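Saturday, July 22, 2023

Up at six, no reason. Rain on the skylight. Made tea, forgot tea, made another. Both mugs still on the landing now, I can see them from here.

Quick one tonight because my hand aches and I've to be up again for the boot sale tomorrow if it's dry. It won't be dry.

Main thing: the workshop. Finally did the cords. I've been saying I would since Easter and every time I open that drawer it's the same knot, one great bird's nest, phone leads, the waxed stuff, the bit of blind cord, bootlaces from boots I don't even own any more. Tipped the whole drawer out on the bench at half past eight and then stood there looking at it and nearly put it all back. Didn't. Put the radio on instead. Cricket delayed. Of course.

Took until gone eleven to untangle. Threw out a carrier bag and a half. Found: my good tweezers, a key (what to??), two of the little brass hooks I turned the house upside down for, a birthday card for Auntie with the stamp on, never posted. She had that birthday two years ago. Put it on the mantlepiece to feel bad about.

Rule I made for myself, writing it down so I stick to it. Anything shorter than my forearm goes in the tin. Anything longer gets hung or wound. Nothing goes in the drawer. The drawer is for sandpaper now. I have written SANDPAPER on the front in marker so there's no going back.

Then the board. Fernanda Paiva dropped it round on Thursday, said she had no use for it, did I want it. Grey thing with holders on it, slots and pockets and a couple of U-shaped brackets one over the other on the right. She thinks it came from the Vilela clear-out, when they were getting shot of all the Comilside fittings, but she wasn't sure and I wasn't listening properly, I had pastry on. Anyway free. I left it in the porch two days and walked round it.

Took it up to the workshop and tried it everywhere. On the window sill, no, blocks the light, and I'd knock it into the sink. Behind the vice, no, can't reach past the vice. Flat on the bench, pointless, it just becomes a tray and then I'd put a sandwich on it. I know what I'm like. In the end stood it up against the ribbed wall, under the rail. Looks like it was always meant for there. The ribs are a swine for putting anything on, nothing sits flush, shelves wobble, I gave up on that wall when we moved in. But standing a board against it is fine. Why did I not think of that before. Six years of a wasted wall.

Had a go at what goes where. Took ages, enjoyed it far too much. The slots on the left are narrow, so thin things. Steel rule maybe, though it's long and would poke up. The two pockets in the top row I thought for pencils, but a pencil just falls over in there, they're more a square shape. Something flatter. Might do for the needle cards. Or the little packets of eyelets, which at the moment live in an egg cup, which I need back for eggs.

The brackets I haven't worked out. One sticks out at you and the one underneath opens upwards, so something long could go through the top and sit in the bottom. A handle? The small hammer? Tried the small hammer. Head's too fat. Tried the glue brush and it looked ridiculous, like an umbrella in a stand. Left them empty for now. Not going to fill it for the sake of filling it.

The braided cord though! That's the bit I'm pleased with. The brown and black one, the speckly one. It's the last of what I got from Astico for the lampshade and I've been precious about it ever since, wouldn't cut it, wouldn't use it, kept it in tissue like somebody's christening bonnet. It hangs from the second slot along in the top row and goes straight down to the slot beneath. Keeps it lovely and straight, no kinks. And I can see it. Half the trouble with the drawer was I could never see what I had so I bought more. I must have bought black waxed thread four times.

Which reminds me, sums. Had a proper look at what's left on the big reel, it said 1000 metres on the end when I bought it and I've got roughly 400 still on there by the thickness. So I do not need thread. I DO NOT NEED THREAD. Reading this in September when the catalogue comes, you know who you are.

Stopped for lunch. Cheese on toast, burnt one side. Ate it standing up reading the back of the eyelet packet. 60 in a packet if you believe them.

Afternoon not so good. Went down to ring about the bag orders and the woman at Jestumero said they'd had a muddle with the invoice and could I send it over again. Sent it again. It's only 282 pounds but I'd like it before the car goes in. She was nice about it. I was nice about it. Put phone down and was not nice about it for a good ten minutes, to the cat.

Cat was sick on the stairs at three. Unrelated I think.

Back up to the workshop after to cheer myself up. Swept. Did the bench with the hand brush and then the hoover and then a damp cloth, which is the wrong order apparently, mum always said cloth last but she also said never hoover a bench so. Wiped the rail along the top of the wall as well. It came up a treat, properly bright, there's a dark line along it that I took for dirt and scrubbed at like a fool until I saw it was the join. Ten minutes of my life. Dusted down the ribs with the paintbrush, one after the other, up and down, dreadful job, the dust all just moves to the next one along. Got bored two thirds of the way and called it done.

Light's good in there about then, even with the rain. Comes down from above and you get all the little shadows under the holders. Sat on the stool and had my tea (drank this one) and just looked at it. Silly to be so pleased about a bit of grey plastic or whatever it is. It has rounded corners, somebody cared enough to do that. I kept thinking about what else I could stand against the wall. Another one the same for the scissors? Ask F if there are any more going. Don't ask her straight off or she'll think I'm grabby. Ask her Wednesday. Take her some of the plums.

Things still to do in there, while I rember:
- the tin needs a lid that fits
- find out what the key is for
- move the egg cup stuff, wash egg cup
- leather offcuts, all of them, whole other day
- label on the fuse box
- that blasted stool leg

Rang Auntie at six because of the card. Told her about it and she laughed till she coughed. She wants it anyway. So it's going in the post on Monday with the new one inside it and she'll get two stamps' worth. She's had the man about the gutter, he says it wants replacing, she says he wants replacing. Her knee is the same. She asked was I eating and I said yes. Cheese on toast, I didn't say.

Tea was leftover pie, peas, the end of the cucumber. Watched half a thing about canals and fell asleep in it. Woke up with the remote stuck to my face. No idea how they got the boat out.

Went up once more before bed to turn the heater off and I'd turned it off already. Stayed a minute. The drawer shuts! Forgot to say. First time in years it shuts all the way, I kept opening and shutting it. Sandpaper goes in tomorrow, or when I've found the sandpaper. Some under the sink I think and some in the car.

Not decided about the cord. Part of me wants to leave it where it is because it looks nice, and part of me knows it's exactly enough for the handle on the green bag, if I'm careful and don't fray the end. Seal it first. Clear nail varnish, not the lighter, remember last time. Will sleep on it. If the green bag isn't cut out by next weekend then it's staying put and I'll stop pretending.

Back's gone a bit from the bending. Hot water bottle on, in July, ridiculous. Rain's stopped though. Might be dry for the boot sale after all and then I'll have to go. Need change for the float, there's some in the blue jug. Alarm for half five. Flask. Folding chair. The box of jugs by the door, and the lamp, if I can bear to part with it, not sure I can. 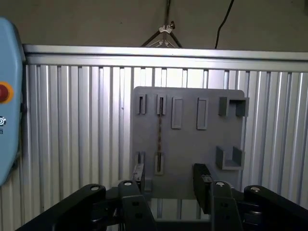

The board up against the ribbed wall, speckly cord hanging in the middle.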